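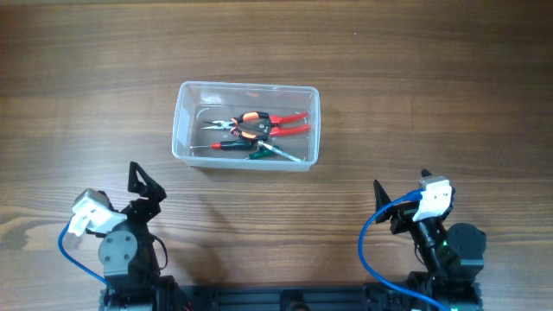
Progress report to the Timmermans Fund
Interfaith Land and Livelihood Program, Welik and Biris districts
Submitted 2026-09-30

This report covers the period since the second grant payment in May. It follows the headings in the grant agreement. The financial statement is sent separately.

Village dialogues

We held 14 dialogue meetings between Buddhist, Muslim and Christian households in Welik. Each meeting took one afternoon and was hosted in turn by a temple, a mosque or a church hall. The main subject was access to the irrigation canal, which has been a source of quarrels between the upper and lower villages for years. Nine villages have now signed a shared water calendar. Two have not, and talks with them continue.

In Biris the work started late. The district office asked for a new permit for public meetings, and we did not receive it until the planting season had begun. Attendance was low at first – most families were in the fields – and we moved the meetings to evenings.

Debt and land rights

Our legal aid desk gave advice to 600 households on loan contracts and land papers. Most cases concern short-term loans taken against the harvest. We helped 100 households put their land claims in writing and file them with the district. No decisions have been issued yet, and we do not expect any before the end of the grant year.

We printed 2,000 copies of the plain-language guide to loan contracts. The first version used legal terms that readers in Biris found hard to follow, so the text was rewritten before printing.

Training of monks, nuns and lay leaders

The mediation course was run with our partner Kostia. Women made up less than half of the group, below the target in the agreement. Several nuns told us that a residential course was hard for them to attend. The next course will be held in day sessions close to where they live.

Changes requested

We ask to move the unspent travel money for Biris into the legal aid budget line. The total stays the same. We also ask for a two-month extension of the dialogue work in Biris to make up for the permit delay.

Contact: Program Office, Welik | © Interfaith Land and Livelihood Program | Back to top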